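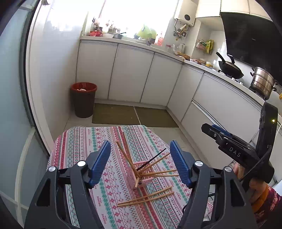

The sticks were supposed to know whether Ilse should sell the house. That was how her cousin Loukia put it on the phone, and Ilse, who had sat through Loukia's water diet and the man who listened to walls, said she would come by at four and bring her own coffee.

"You don't have to believe in it," Loukia said when she opened the door.

"Good."

"But you have to be polite."

Ilse hung her coat on the hook and went through to the kitchen. She had expected candles, or at least a drawn curtain. It was the same white kitchen, far too bright at that hour, and on the striped cloth with the diamonds on it was the little pink basket Loukia kept her chopsticks in. Plastic. It might once have held soap.

"Those are your chopsticks," Ilse said.

"They're wood. Wood is what it asks for."

"What what asks for?"

Loukia sat down and did not say. She had learned the method from a woman named Ilaria Cirillo, who had learned it in a town called Stisia, where, according to Ilaria Cirillo, people had settled lawsuits this way for 700 years. Ilse had looked up Stisia before coming. She had found a shoe outlet and a bus timetable.

The procedure was this. You held the sticks in both hands over the basket and thought about your trouble. You let go. Whatever stayed in the basket was what you already knew, and whatever fell outside was what you were keeping from yourself. Then you read the lean. Left was the past. Right was money.

"Why is right money?"

"It just is, Ilse."

"And if I sit on the other side of the table?"

Loukia had to think about that one. "You'd have to ask Ilaria," she said.

Ilse took the sticks. They were lighter than she expected and one of them smelled of soy sauce. She thought about the house on Wurura Street, the back bedroom with the window that would not shut, and Ward Hoekstra from the agency standing on the lawn in his good shoes, telling her it would go quickly. Ward Hoekstra said that about everything. He had said it about the Chaturvedi place, which had a tree through the garage.

She let go.

They clattered down the way a handful of sticks does. Most of them landed in the pink basket, sticking out every which way, and several went onto the cloth and crossed each other there. Loukia leaned in so close her glasses slid down.

"Oh," she said.

"Oh what?"

"There's a black one."

"It's a black chopstick. You own a black chopstick."

"I know I own it. It's never come up before."
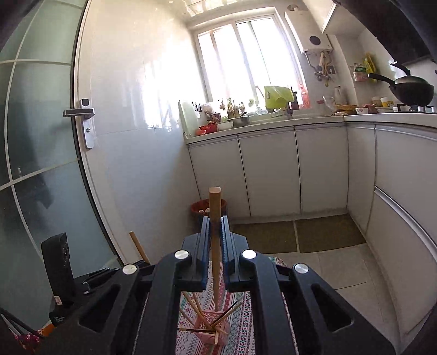

Photo: Liliana Caputo

"What does a black one mean?"

"Ilaria never said." Loukia got up and stood by the window, where the bottles were lined up on the sill with the light coming through behind them. She moved a jar over and moved it back. "It could be a person. Somebody standing in the middle of things."

"My brother."

"I didn't say your brother."

"You were about to."

"He did live there, Ilse. For 18 years. I would only point out that you came in here talking about Ward Hoekstra and the window, and now it's your brother."

Ilse drank her coffee. She noticed she was annoyed, and she went over the reasons for it with some care, as she would have gone over a plumber's bill. A stick had fallen on a stick. Loukia had made a long face at it. A person who is shown a long face will come up with a worry to match, and almost everybody has a brother or the equivalent. Fortune-tellers had been paying their rent with that for as long as there had been rent.

"Do it again," she said.

"You can't do it again. It's one time per question."

"That's convenient."

"Ilaria is very strict."

"How much does Ilaria charge?"

Loukia said it was a donation. Ilse asked how much the donation was. Loukia said 100, and then that it included tea.

They sat for a while. A truck went by outside. Ilse reached over and pulled the black chopstick out of the basket, and a couple of the wooden ones slid sideways to fill the gap. It was lacquered, a bit chipped at the thick end.

"Where's the other one of these?" she asked.

"I've never had the other one. It came with a takeout order, I think. Or he left it. He used to bring noodles over."

"Who did?"

Loukia looked at her over the glasses.

"Oh, for heaven's sake," Ilse said, and put it back, in what she was fairly sure was not the same spot.

She drove home the long way, past Wurura Street. The sign was up already. She had not told Ward Hoekstra he could put up the sign. She pulled over with the engine running and looked for his number, and when she had found it she scrolled up a little, to the other one, and sat there deciding which of them would be more trouble.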